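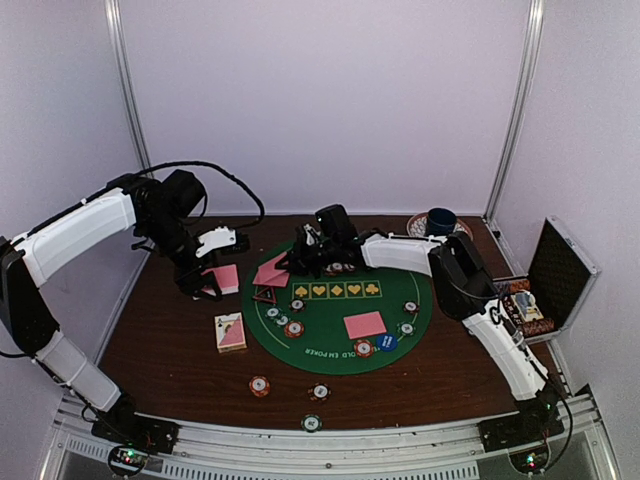
I finally made it to the Camargo open lab in January, after two years of saying I would go, and I stayed until they started stacking the chairs. Most people come for the walking machines on the ground floor. Go upstairs! The manipulation group has the long room at the back, and that is where I spent nearly my whole afternoon.

Their project is called Trerkik, and the question behind it is easy to say: can two arms learn a long, fiddly table job just from watching people do it by remote control? They picked dealing poker. I play a little (badly), so I was hooked before anyone had explained a thing. Cards are thin, they slide, they stick together, and picking one off a stack with a two-fingered gripper is much harder than lifting a mug. Then there are the chips, which have to go to the right player and not on top of somebody's cards.

Tín Thân, who ran the demo, walked us through the method on a whiteboard. A person drives both arms through a hand, and the system records the camera views along with every joint position. The group has 3,831 of these recordings so far. A network is trained to predict the next short burst of motion from what the cameras show, and it predicts for both arms together. That last bit is the part they are proud of. Their earlier version, Gullar, had a separate network for each arm, and the arms kept reaching for the same spot over the mat.

The result that got the room talking was about mess. For one training run they used 2,000 recordings in which everything started out neatly placed. For another they used only 400, but with the chips scattered, the cards turned at odd angles and the case moved around. The small messy set did better on tables the robot had never seen — and by enough that they now mess up the table on purpose before each recording. I loved that. Somebody asked if it would hold for other jobs, and Tín said they don't know yet. They are trying it next on sorting screws with a company called Trirow.

It still makes mistakes. Two cards coming up as one is the big one, and the model often carries on as if it had a single card. A woman behind me suggested weighing the card in the grip, and that started a long side discussion about sensors that I could only half follow.

If you go, get there before 2, while the upstairs room is quiet enough to ask questions. The coffee is on the ground floor, past the coat racks, and you can't bring it up with you.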